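Interior Styling, Unit 7: Small Tables and What Goes on Them
Handout for the May group

Okay, so last time we got as far as sofas and then ran out of clock, which means side tables get a whole session to themselves. I'm happy about this! I love a side table.

Start with height. You want the top level with the arm of the chair beside it, or up to 2 inches lower. Any higher and you're reaching up for your coffee, and you'll knock it over (I have, on a cream rug, at a client's). Olga Villalobos asked whether this goes for beds too. Yes, except you measure from the top of the mattress.

Shape next. Round tops are kind to hips and shins, so I put them in hallways and tight corners. Square ones hold more but they want to line up with something, and in an old house like the one we used for the Vallejo project, no wall lines up with any other wall. For a small spot, 20 inches across is plenty.

Then the stuff on top. My rule is one thing that works and one thing that's pretty, and if the working thing is big, skip the pretty one. Olaia Figueroa disagrees with me and her rooms look great, so take that as you like.
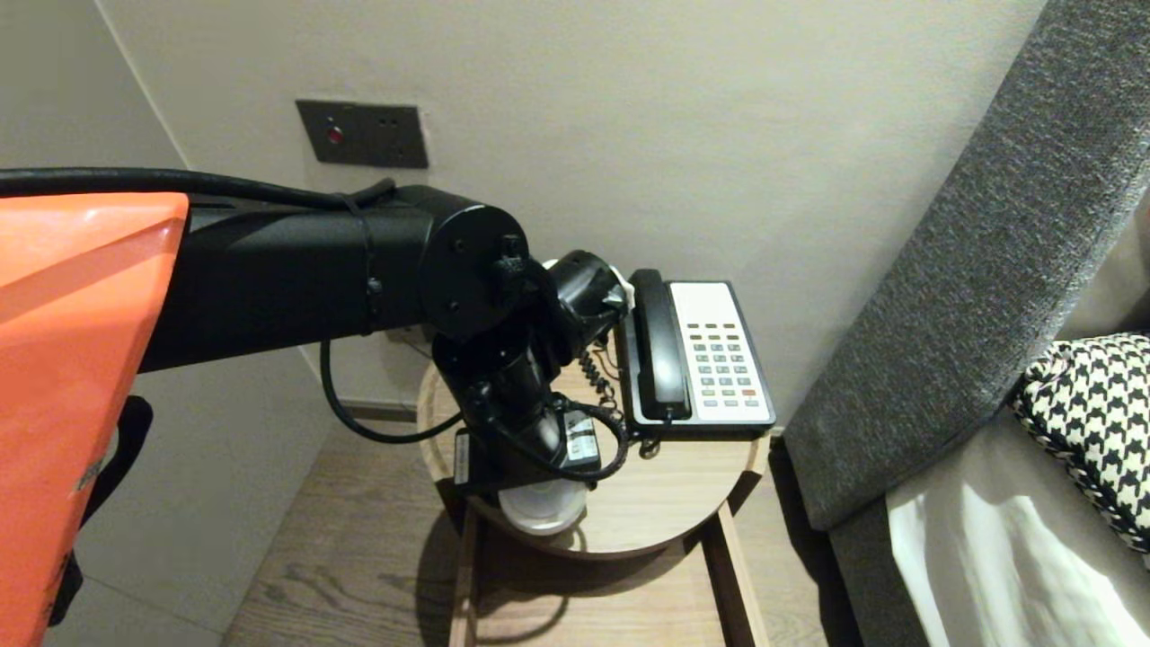 Telephones are the working thing I get asked about most, because plenty of clients still have a landline and want it kept out. Give the phone the table to itself if the table is small. Mind the cords, too: a coiled handset cord like this one spirals down and spreads over the tabletop, so it takes up more room than the phone's base would make you think. I like a black-and-white phone against light gray, by the way, especially on wood. Keep the keypad facing the chair and put the handset on the side of whichever hand picks it up.

For next time: pick one side table at home, take everything off, and put back only what you used that day. Sketch it before and after. Begoña Toledo has the spare tape measures if you need to borrow one.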